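Household Cleaning Study Reports First Results

The Dasby laboratory has completed the first stage of its study on teaching humanoid robots to clean furniture. The work is led by Martti Laitinen and forms part of the Kinyua program on robots in the home.

The study asks whether a robot can learn a wiping task from a person who performs it within view of the robot's own head camera. Earlier work at the laboratory relied on remote control, in which an operator guided the robot's arms through each motion. That method gave accurate records but was slow, and operators tired quickly. Under the new method, the robot stands beside the furniture while a person carries out the task by hand. The software, named Purine, then estimates the path of the hand and the cloth and converts it into motions suited to the robot's arms.

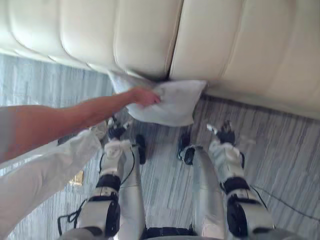 A person holds a white cloth to the lower edge of a leather sofa, as seen from the robot's head. The robot's legs are in the foreground.

Almost 1,000 demonstrations were recorded across 22 pieces of furniture. Policies trained on these recordings were compared with policies trained on remote-control data alone. The best results came from a mixture of the 2, with 10 minutes of remote control added for each new type of furniture. Low edges and seams remain the most difficult areas, as the cloth often hides the hand and the path must be estimated from the forearm.

Valtteri Keskinen will present the method at the laboratory's open seminar on 13 September 2022. Staff who wish to attend should register with the program office. The second stage will extend the study to tables and shelving.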